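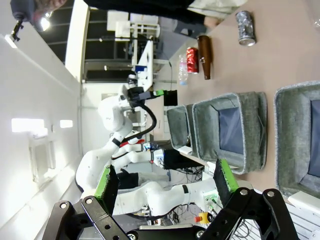
Where will people held in the Wulesik jail go while it is being rebuilt? Most will stay in the east wing until the new housing units open, and the rest will be moved to the county jail in Urkasis.

The Wulesik jail was built for 275 people and has held more than 300 on many nights. The new one will have beds for 300, a larger medical unit and a visiting area near the front door.

Urkasis has agreed to take women first - its women's unit has space. Families will be told by letter before a move. Visits there must be booked a day ahead.

Bridedo, the builder, expects to start on the west side in February. Parking on that side will close.

Search this site Go

Filed under: County Government, Courts & Jails

Related
Tian road budget goes to a vote
Urkasis jail changes its phone rates
County courthouse roof repairs finished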